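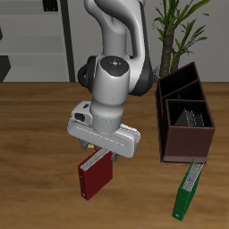

Rent Deposits and Student Tenants in Weltmont
Project report, Hui-mei Liao and Spyros Kolev

We wanted to know why so many students dont get their full deposit back. Picked this topic after Spyros lost most of his. Handed out a short survey in the library and the laundry room, then did interviews with 10 renters. Most were in shared apartments near campus.

Main thing so far -- people don't read the lease. They sign on their phone, usually through Tenurent, and never open the PDF again.

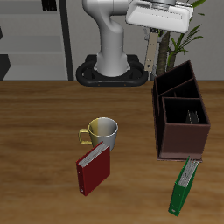 Findings

Cleaning fees came up the most. Then paint, then lost keys. One renter was charged for a carpet stain that was already on the move-in checklist, but she had no copy of it. Two others had copies and got the charge dropped. Landlords mostly slow to answer emails, esp. in October. Still waiting on the Tendow building manager, will add her comments if she writes back. 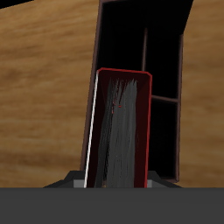
Should a renter ask for an itemized list of deductions?
Ask for one in writing, with the date on it, and keep the reply with teh lease.

Limits: small group, all students, nobody over five years in the same place. Survey question 2 was worded badly so we left it out.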